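3.2 Collecting the demonstrations

All demonstrations were recorded in the Prelladside room over one October, by two operators (F. Tsolakis and L. Alexiou). We used two modes. In the remote mode the operator sits at the Dunmont station with a glove on each hand, and the finger angles are mapped to the robot hands joint by joint. In the by-hand mode a second person moves the arms directly while the operator watches the gripping force on a screen. Remote was the default. By-hand was used only for the tasks where the glove mapping gave us trouble with the thumb, see 3.4.

The task set has 21 tasks, all two-handed, all on a table top. Handing a thing from left to right, holding a box while the other hand opens it, folding a cloth, turning a lid. No tools in this version. Each task was shown between 10 and 20 times by each operator, depending on how many takes had to be dropped. After dropping we keep 345 demonstrations in total.

Every take starts and ends from the same rest pose. The pose is shown in Figure 2: palms inward, fingers part way curled, thumbs toward each other with a wide gap between. We tried an open-hand pose first and it was worse — operators closed the fingers at very different speeds at the start, and the policy picked up on that instead of on the object. Starting half closed removes most of it.

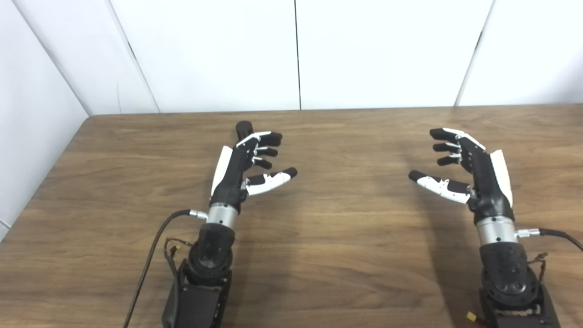

6 min read

Figure 2. Rest pose before a take, head view. Both hands on the table, objects not yet placed.

The head view is the only image the policy gets. No wrist cameras. We had them in the first round but the cables kept catching on the wrist ring during the lid tasks, so they came off and we did not put them back. This costs us something when a hand covers the object (discussed in 5.1).

Placing the objects. An assistant puts the object down by hand after the rest pose is reached, then steps out of view, then the operator gets a tone. Position is not marked on the table. Early on we used tape marks and the policy learned the tape. So: no tape, and the assistant is told to vary position and turn of the object within reach of both hands. How much this was really varied differs between days, we did not control it well, and a look at the logs suggests that the later sessions are tighter than the earlier ones. Probably people got tired.

Lighting was left as it is in the room. There is a soft shine on the table between the hands and it shows up in the head view. We considered a matte cover and decided against it.

3.3 Glove mapping

Mapping from glove to hand is linear per joint with one gain for each finger and a separate one for the thumb. Gains are set once per operator in a short calibration — fist, flat hand, pinch with each finger in turn — and stored with the session. Calibration takes roughly two minutes. Recalibrate after every break, also after lunch, also if the glove was taken off for any reason. One Tuesday session was recorded with the other operators gains by mistake and had to be thrown out in full, those takes are not in the 345.

Delay between glove and hand was not noticed by the operators in normal use but is clearly there for fast motions. We asked both to move slower than they would with bare hands. Tsolakis is still about twice as fast as Alexiou on most tasks. We did not rescale time. A policy trained on both sits somewhere in between, which we did not expect, we thought it would pick one.

There is no force feedback to the glove. Operators see a bar for each hand on the side screen, green to red, and learn to stop before red. For soft objects this works fine. For the box tasks it does not, and most of the dropped takes come from there: box squeezed, lid bends, take is lost.

3.4 By-hand takes

41 of the demonstrations were given by hand. These are all thumb-heavy tasks (lid turning, peeling a sticker, pushing a sliding tray). The arms are set to low stiffness and the second person guides them from behind, holding at the forearm and never at the fingers. Fingers are still driven by glove. So strictly it is a mix of the two modes and not pure kinesthetic teaching, we call it by-hand for short.

The person guiding is sometimes visible at the edge of the head view. We first cropped these images, then found that cropping changed the scale relative to the remote takes and hurt the results on every task. Final version uses the full image and masks the person out. Masks were made with the Soravia labeling tool and corrected manually where a sleeve crossed the hand.

3.5 What counts as a good take

A take is kept if (a) the task is finished, (b) neither hand hits the table hard enough to trip the stop, and (c) the operator did not call it bad. Rule (c) is subjective and we kept it anyway. Operators know when they fumbled. Takes with a recovery in them — object slips, gets picked up again, task finished — are kept on purpose and flagged. Training without the flagged takes is reported in Table 4 and is worse on all but the cloth tasks.

Liapis, the recording software, writes joint angles, glove angles and the head image to one file with a shared clock. Force is logged at a lower rate and interpolated afterwards. In the first sessions the force log starts a little late and the missing part is filled with zeros, this should not matter becuase the hands are in the rest pose there, but anyone reusing the data should know.

3.6 Splits

We hold out by session, not by take.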